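Folding policy picks the wrong layer on puffy stuff. Perception or planner?
Board: Manipulation software > Deformables
Started by mauve_noise, 14 replies

mauve_noise
Posted Tuesday, 7:42 am

Long post, sorry, I've been staring at this for two weeks and I'm having a great time but I need other brains.

We're training a bimanual folding policy from hand-held gripper demos, wrist views only, no external camera. T-shirts are solved as far as I'm concerned. Towels too. Then we added padded jackets in May and the whole thing went sideways in the most interesting way. The policy closes on the outer layer, the lining stays put, and by the second fold the jacket is a croissant.

The stack, quickly: fisheye wrist stream into the encoder, action chunks out of a diffusion head, 6 DoF relative pose plus gripper width per hand. Poses come from visual-inertial SLAM run offline. Training set is 1314 episodes after filtering, 2047 before. Most of what we threw out was tracking loss.

To give you an idea of what the left and right grippers are up against, look at how many edges there are that could pass for a hem:
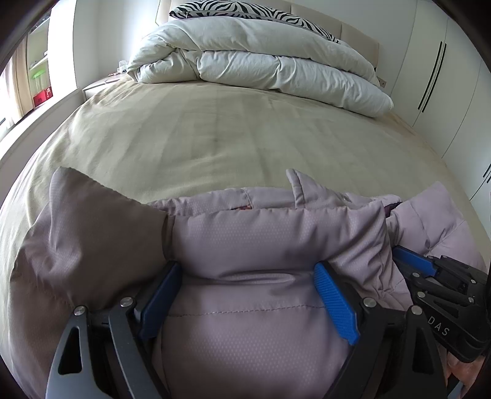
Padded jacket at the foot of the bed, both grippers in view. A dashed line of stitching across the lower panel.

That dashed stitch line running across the lower panel is the one that gets us. The encoder loves it. I pulled attention maps for a batch of jacket episodes and the line lights up like a runway, while the real bottom edge gets next to nothing. So my current theory is that on T-shirts it learned "grasp near the long stitched line," which is perfectly good advice for a T-shirt and terrible advice for anything quilted.

Questions for the room:
Would you relabel, or would you let more data wash it out?
Has anyone gotten a usable layer estimate out of wrist RGB alone?
Is my chunk length (16 steps) too long for fabric that springs back?

perrin_stack
Posted Tuesday, 8:15 am

Oh I love this one. We hit the same thing with mattress protectors!

Before you touch the data, check what happens in the last few steps before closure. With a fisheye view that close in, the fabric between the fingers takes up most of your useful pixels and everything that would tell you which layer you're on gets squashed toward the rim. We crop a second, undistorted patch centered between the fingertips and feed it in as its own token stream. Small change, maybe 40 lines of code, and wrong-layer grasps dropped by a lot.

Also 16 is long. Try executing half the chunk and replanning.

quaternion_dan
Posted Tuesday, 8:31 am

I'm going to disagree with the premise. You're treating this as "where is the hem" when the failure you describe is "how many layers did I get." Those are separate problems. You could hand the policy a perfect hem mask and it would still pinch the shell and leave the lining, as the shell is the only thing the camera sees. No attention map fixes that.

Gripper width at closure is sitting right there in your logs. Compressed thickness of one layer versus two layers of padding should be miles apart. Make it a head, train it on the width trace, let the policy reopen and retry.

mauve_noise
Posted Tuesday, 8:50 am

@quaternion_dan we log commanded width and measured width and I've been feeding in only the commanded one. I just went and checked. Wow. OK.

I still think the attention thing is real though. Both can be broken!

quaternion_dan
Posted Tuesday, 8:58 am

Both can be broken, sure. Fix the cheap one first.

hemline
Posted Tuesday, 9:20 am

Width worked for us on fleece and failed on down. Down gives you nothing until you're almost fully closed, and then it all arrives at once, so the trace looks the same for one layer and two unless your encoder is very good. Ribbed pads make it a bit worse in my experience, the shell fabric sinks between the ridges. What you want is the slope in the final part of the closure and not the end value. If your log rate is 30 Hz you may only get three or four samples there. Slow the closure down.

mauve_noise
Posted Tuesday, 9:26 am

We're at 60, so a little more room. Trying the slope today.

Ineke Smits
Posted Tuesday, 10:04 am

Hi all, mostly a reader here. I maintain the replay tool at Clarham, so I look at other people's bad episodes all day long and I've developed opinions.

Have a look at your background before blaming the stitching. In that picture the sheet under the jacket is one plain khaki-beige stretch, and the thing with strong contrast is way up at the headboard, that zebra-stripe pillow. If a lot of your jacket episodes were recorded on one bed, you may well be localizing off the pillow. For SLAM that's wonderful. For the policy it's poison, as it can learn "jacket bottom is this far from stripes" and never look at the jacket.

Quick test: mask the top third of the image at inference and see if the grasp point moves. If it moves, you have your answer and it isn't a fabric answer.

mauve_noise
Posted Tuesday, 10:11 am

Ineke!! I use your replay tool every single day, the scrub bar with the dual gripper traces is a work of art.

I have not done this test. Running it over lunch.

tr_lambert
Posted Tuesday, 10:40 am

Counterpoint on the masking test. If you blank a third of the input you're far out of distribution, so of course the grasp will move, and you'll learn nothing. Paste in the top third from a different room instead. Same idea, less damage.

Ineke Smits
Posted Tuesday, 10:52 am

Fair, yes, do it that way. You'll need to match the vignetting at the corners or you'll leave a visible seam. Jiltham has a script for it in the augmentation folder, it's called swap_context and it takes the lens model as an argument.

perrin_stack
Posted Tuesday, 11:05 am

swap_context is great. Careful, it assumes a centered principal point. Ours was off by enough to leave a ring.

mauve_noise
Posted Tuesday, 2:37 pm

Results!

Context swap with patches from our other rooms: the left grasp point barely moves. The right one moves a LOT, and it moves toward wherever the strongest vertical edge is in the pasted part. So Ineke is half right, and I am half right, and I have no idea why it splits by hand. In our setup each hand has its own encoder, so they've apparently learned different tricks. I find that delightful and also very annoying.

Slope of closure, computed offline on 6 held-out jackets: one layer and two layers separate cleanly on 4 of them. The other 2 are the fattest ones we have and look exactly like hemline said, flat and then a cliff.

Swapping commanded width for measured width: retraining now.

quaternion_dan
Posted Tuesday, 2:49 pm

Share the encoder across hands. Mirror the image for one of them. You double your data for free and you can't get this kind of split.

hemline
Posted Tuesday, 3:15 pm

Only if the demonstrators are symmetric, and people aren't. Right-handers use the left gripper as a clamp and do all the clever work with the right. Mirror that and you teach both hands to average the two roles. We tried it on the Flutberg set and lost most of our two-handed lifts. Shared weights plus a hand ID token got us most of the benefit.

quaternion_dan
Posted Tuesday, 3:22 pm

Hand ID token is fine. I'd still mirror, with the token flipped. But I haven't tried it on Flutberg, so I'll take your word on the lifts.

mauve_noise
Posted Tuesday, 5:58 pm

Plan for the week, so people can yell at me early:

Measured width in, plus the closure slope as its own input
Shared encoder with hand ID, no mirroring at first, then one run with it so we can settle this
Context swap as a training augmentation at 30 percent
Execute 8 of 16 and replan
perrin's fingertip crop as a separate run, so I can tell what did what

I'm leaving relabeling alone until those are in. If the stitch line still lights up after the augmentation I'll come back and complain. Will post the curves here, including the ugly ones. Thank you all, this is so much more fun than T-shirts.

perrin_stack
Posted Tuesday, 6:10 pm

Run the crop with the augmentation turned off too, please! I've never had a clean ablation of that and I'd love to see one on jackets.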